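From: Zeeshan Rana
To: Kakakhel House residents list
Date: 22 Nov 2024
Subject: Re: Laundry room rota from January

On Friday morning the Enditz office wrote:

> Dear all, following the last meeting we propose bookable slots
> of 70 minutes in the laundry room from January. Please sign up
> on the sheet by the door. One slot per flat per day. Any unclaimed
> slot is open to whoever arrives first. Comments to the list, please.

Comments to the list it is, then.

I have no quarrel with a rota in principle. I lived under one for 11 years in my last building and it gave the neighbours something to hate besides each other. My quarrel is with the 70 minutes. The cotton wash everybody uses takes 114, as anyone who has stood there in their last clean shirt will know. Under this plan we each get to watch our sheets go round until the next person turns up with a bag and a fixed expression.

There is a quick wash, I grant you. It is fine for a shirt that has been worn to a meeting. I would not send a football kit through it.

Could we have two-hour slots instead, and fewer of them? Flat 509 and I already swap mornings without any paperwork and so far no blood has been spilt.

Two smaller things. Please leave the door open when you've finished, as the drum smells of pond otherwise.
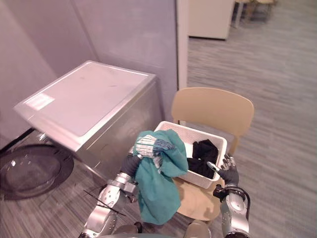 And could the sign-up sheet have a pen on a string? The last three pens have gone to live with one of you, and I hope they are happy.

I would also like to know what became of the drying rack we all chipped in for. Arenent were meant to deliver it in the summer, then it was Cendier, then there was a long silence — I still have the receipt if the office wants it.

I can't make the next meeting but will read the minutes with my usual interest.

Zeeshan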